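Rapport de projet – Automatiser la mise en place : ce que ça change pour l'équipe
Atif Soomro, projet de deuxième année

1. Comment je suis arrivé là

Je voulais un sujet sur le travail, pas un sujet sur les moteurs (il y en avait déjà plein dans la promo !). Mon tuteur m'a parlé de Woltis, une petite boîte qui apprend à des bras robotisés à ranger de la vaisselle et à dresser des tables pour des traiteurs. Leur premier client s'appelle Pellegrini. J'y suis resté 6 semaines, en avril et un peu après, avec un carnet et beaucoup trop de questions.

Le principe est simple à raconter : quelqu'un fait le geste avec une pince tenue à la main, le geste est enregistré, et le robot apprend à partir de là. Le métier de « démonstrateur » n'existait pas chez eux avant l'an dernier. Moi je pensais que ce serait un boulot d'ingénieur – eh bien non, la plupart viennent de la restauration ou de la logistique, et ça s'entend quand ils parlent d'un verre.

La pince est grise, avec des doigts noirs, et un cube à motifs noir et blanc par-dessus. Le verre transparent posé au sol, lui, se voit à peine sur ce fond clair. 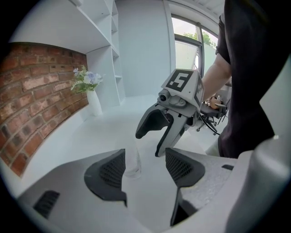 2. Une journée de démonstrateur

On commence à 9 h par la liste des gestes. L'objectif fixé pour le projet Clomberg (c'est le nom interne du lot « verres et assiettes ») est de 4000 démonstrations. À la fin de mon stage on en était à 2317, et le chiffre était écrit en gros sur le tableau, ce que tout le monde n'appréciait pas. Une collègue m'a dit qu'elle le regardait plus souvent que l'heure !

Côté corps, ça tire dans les épaules et les poignets. Les anciens de la salle disent que c'est moins dur que de porter des plateaux, mais plus répétitif, et surtout qu'il faut ralentir des gestes qu'on fait vite depuis des années. J'ai essayé une matinée : j'étais nul, vraiment nul, et j'avais mal partout à midi.

Le travail à deux pinces demande encore plus d'attention, les bouts des doigts se rejoignent presque au milieu de la table.
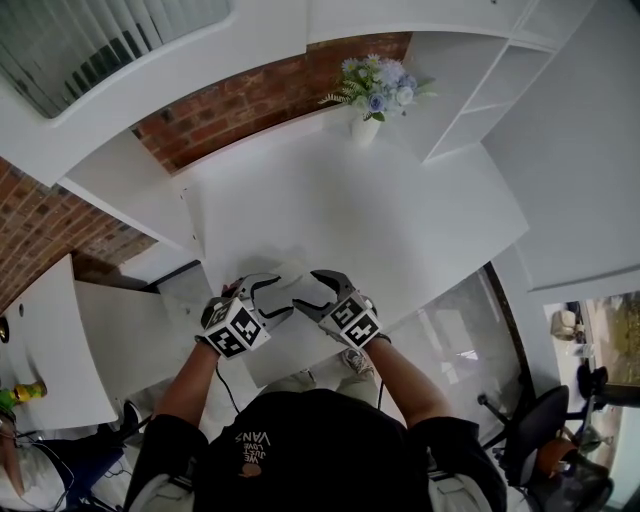 Est-ce que les démonstrateurs ont peur de préparer leur propre remplacement ?

Ça dépend beaucoup de leur ancien poste. Ceux qui viennent de la plonge m'ont répondu qu'ils ne regretteraient pas la tâche, mais qu'ils voudraient savoir ce qu'on proposera à leurs anciens collègues. Chez Pellegrini, 2 personnes ont déjà été formées à surveiller le robot, et elles trouvent que c'est plus calme, parfois même trop.

3. Ce que je n'ai pas pu traiter

Les salaires, parce que je n'ai pas eu les grilles. Et la comparaison avec Wovska, l'autre site, que je n'ai pas pu visiter. J'ai gardé mon guide d'entretien en annexe pour l'étudiant qui reprendra le sujet, il manque juste les questions sur les horaires, que je posais de tête.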